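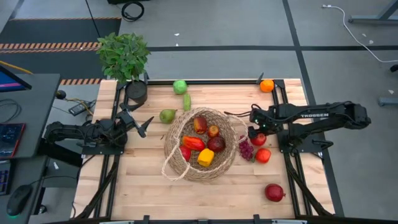 May, a bit after 4 pm

OK so the Drerbridge batch of pickling brine is finally behaving and I want to get this down before I forget what I changed. Short version: I stopped trusting the measuring spoons. Everything goes on the scale now, salt included, and the jars are all reading within a hair of each other (for once!).

Recipe as it stands: 64 g of salt, topped up with filtered water to the 2-liter line on the big pitcher, stirred until I can't feel any grit on the bottom. I know the old sheet on the fridge says "four heaping tablespoons." Please ignore it. I weighed my own heaping tablespoons one after another and they were all over the place – some of mine are practically snowdrifts.

Split it across 3 jars. Jar A is plain cabbage, jar B is cabbage plus caraway, jar C is the carrot sticks with garlic that everybody keeps eating before I get a reading. If you take a carrot, write it on the tape! I had to throw out a whole column of weights last month over this.

pH strips: the Pagano ones are hard to read under the bench light, so carry them over to the window. I had jar B down as stuck for two days and I'm pretty sure it was just me squinting at orange. 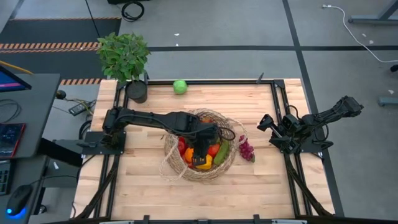
*R. Lindqvist*

Back after dinner. Jar A is bubbling nicely and pushed a little brine out over the rim, so I put a tray under it. Jar C smells great, very garlicky, no fizz yet. Jar B has a thin white film in one corner. I think it's kahm yeast, flat and kind of wrinkly, nothing fuzzy. Skimmed it, wiped the glass above the line, pushed the weight back down. Will look again in the morning and toss it if there's any color.

The cupboard was too warm, I think. The Gesex thermometer was reading 10 degrees off from the wall one (Fahrenheit), and I don't know which to believe, so both are going in a glass of ice water tonight. Until then any temperature I wrote on the Drerbridge sheets should have a question mark next to it.

Still to do:

- new lids for the wide-mouth jars, the old gaskets are cracking
- order salt, we have about 400 g left and that's not enough for a Sturngate-sized batch
- try the caraway toasted vs. raw, same cabbage head, same day
- relabel the pitcher, the 2-liter line is wearing off

Also, the Sturngate crock leaks. Only a drip, down near the foot, but I filled it with plain water at lunch and there was a ring on the counter by 3. Not putting brine in it until I find out where it's coming from.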